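Lighting and Sound in a Shared Workshop
Student project report, Interior Environments, second semester
Abhishek Kushwaha and Skye Buchanan

Why we picked this
We both wanted a room with a real ceiling! Most of the places we study in have flat tiles and panel lights, and you can learn everything about them in ten minutes. The Flenonix workspace is big, busy and shared, with a mezzanine along one side, and people there were happy to let us wander about with a light meter on a Saturday morning.

The room
The ceiling is white corrugated panelling with a wide structural beam crossing it, and long fluorescent fixtures hang below. A wooden staircase with horizontal brown slats goes up to the mezzanine, which has black metal railings. Under the railings a glass doorway with dark framing leads through to another space (we left that one out of the survey, though Skye would have happily done it as well).

Light readings
We chalked out 17 points and took each reading at bench height. The best was 885 lux, almost directly under a fixture, and the lowest was 80 lux, tucked in close to the stairs. The average came to 456 lux. We were really pleased with how clearly the ribs of the ceiling showed up in the results: readings taken along the ribs changed gradually, while readings taken across them jumped around a lot more.

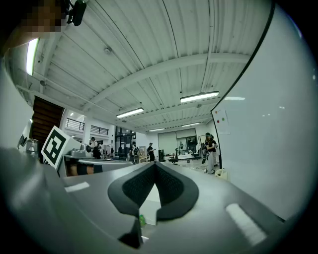
Abhishek then redid the low points with the meter tilted toward the ceiling, and the numbers climbed at every one of them. White paint overhead is doing plenty of work in there, and we'd love to model how much would be lost with a darker colour.

Sound
Clapping tests were the fun part. The corrugated surface seems to scatter the echo, and it was softer than either of us had guessed from the size of the place. Standing on the stairs you get a slight flutter from the glass side. We only had a phone app for this, so please treat it as a first listen.

What we'd do next
Repeat the light survey after dark in December, borrow a proper sound level meter, and add a row of points along the mezzanine.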